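Robots that play chess: what we saw at the Skeltton open day

Written for readers aged 7 and up. Grown-ups can read it too.

Do you like chess? Do you like robots? Then you would have liked the open day at Skeltton in July. We went. It was hot, there was a queue for the squash, and there was a robot arm that moves chess pieces.

This page is about what the arm does, how it does it, and why it is so tricky. There are hard words. Don't worry, they get explained as we go.

First stop: the practice world

Before the real arm came the pretend one. Ülle Kļaviņa showed us round this bit. She works on the robot, which is called Gronda (the arm, not Ülle).

Gronda does most of its practising inside a computer. A whole pretend room has been built in there, with a pretend table and a pretend chessboard. It's a bit like a video game, except you are not the one playing. The program is. This is called a simulation. Say it slowly. Sim-you-LAY-shun.

Why bother? Well, if a pretend arm knocks over a pretend table, press a button and the room is back how it was. No mess. No broken bits. Gronda can do 1,000 tries in there while everybody is at home asleep.

We watched it on a big screen. There was a picture from close to the robot's hand, so you get to see what the hand sees. Everything bends at the sides. That's a wide lens sort of view, a bit like looking through the peephole in a front door.

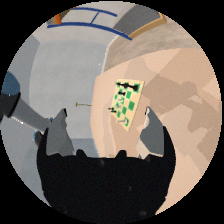

The robot's-hand view in the practice world. The two grey fingers are open.

A boy near the front asked why it doesn't just have a hand like ours. Good question. Our hands have lots of joints and they are very hard to copy. Two fingers are easier. They open, they close. Open, close. You can try it yourself, use only your thumb and first finger and see how much of your breakfast you can manage. (I got as far as the toast.)

The robot's hand is called a gripper. Because it grips.

What does the robot have to work out?

More than you'd think! Say you tell it "pick up the white pawn". You would just do it. You wouldn't think at all. Gronda has to get through a whole list.

Where is the board?
Which piece is the white pawn?
How far away is it?
Is there something in the way?
Where should the fingers go?
How hard should they squeeze?

Then it has to lift the piece, carry it over, and let go in the right place. If it lets go too high the piece drops and might roll. Too low and it bumps the board. Ülle said letting go is the part that gave them the most trouble, which suprised me. I thought picking up would be worse.

Why chess?

Chess pieces are small. Some are tall and thin, some are short and fat. The knight is a funny shape and has no nice flat sides to hold. And they stand close together, so the fingers have to go down between them without knocking the neighbours.

Also the pieces come in light and dark, and so do the squares. A white piece on a cream square is hard to spot, even for you. Have a go next time you see a board, stand a long way back and squint.

So it's good practice. A robot that can do chess pieces might one day be able to sort little bottles or put small parts in boxes. Things that are fiddly and a bit dull.

Does it know how to play?

No! Lots of people asked this. Gronda doesn't pick the moves. There is another program, called Swai, that thinks about chess and says "this piece goes there". Gronda is only the arm. Swai would be no use at all at picking things up, it hasn't got anything to pick them up with.

So it is two jobs. Thinking about the game, and moving the pieces. Computers have been good at the first job for a long time. The second one is still hard. A small child can do it better than most robots, so if you have a little brother or sister you can tell them that.

Moving the arm

Now look at your own arm. It bends at the shoulder, the elbow and the wrist. Those are joints. Robot arms have joints too, with a motor to turn each one. To get the gripper over one square on the board, the joints all have to turn by the right amount together. If one of them is a tiny bit out, the fingers end up over the wrong square.

Try this. Put a coin on the table. Shut your eyes and touch it with one finger. Quite hard? Now keep your elbow stuck to your side and do it again. You have to use your other joints more. That's the sort of sum the robot is doing all the time, and it does it with real numbers.

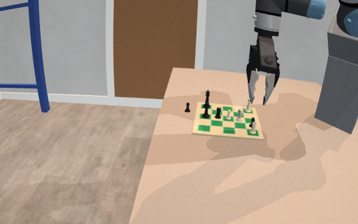 It needs to know where the table is as well. Sounds silly but it matters. The table is part of the sum. If the robot thinks the table is lower than it is, it will push down, and push, and then there's a horrible noise. In the practice world there's no noise, just a red message on the screen. We saw one of those. Everyone cheered.

Moving the lights about

One more clever thing. In the practice world you can change stuff. Make the sun come in from the other side, so the shadows go a different way. Turn the board a bit. Put the pieces in a muddle. There are 375 different set-ups saved on the computer at Skeltton and the robot gets given them in a mixed up order, so it can't just learn one by heart.

It's like spelling. If your teacher always gave you the same words in the same order you would get full marks and still not be able to spell.

Then the real one

After the screens we all went next door to see the real arm. We had to stand behind a yellow line. Rules are rules. There's a big red stop button and Ülle kept her hand near it the whole time.

It's slower than I expected. It goes along, stops, goes down, stops. It had 20 goes while our group was there. Mostly it did well. Once it picked up a bishop and put it down half on one square and half on the next, and there was a big "ooooh". That go got written down as a miss and they went on to the next one.

The real arm was built by a firm called Zalesov. The practice one is a copy of it, same size, same joints. It has to match or the practice is no good.

Words to remember

Simulation: a pretend world inside a computer.
Gripper: a robot's hand.
Joint: a place where an arm bends or turns.
Motor: the part that makes it move.

Things to try at home

Play chess (or draughts) with somebody, but pick up every piece with kitchen tongs. Ask first before you take the tongs. Start with the pieces at the edge, they're easier.

Or be the robot. Put a blindfold on and get a freind to tell you where to move your hand. Left, left, down a bit, stop. They are Swai and you are Gronda. Then swap.

If your school wants to visit, ask your teacher to write to the front desk at Skeltton. Groups go round in the morning, starting at ten. Bring a packed lunch, there isn't a café.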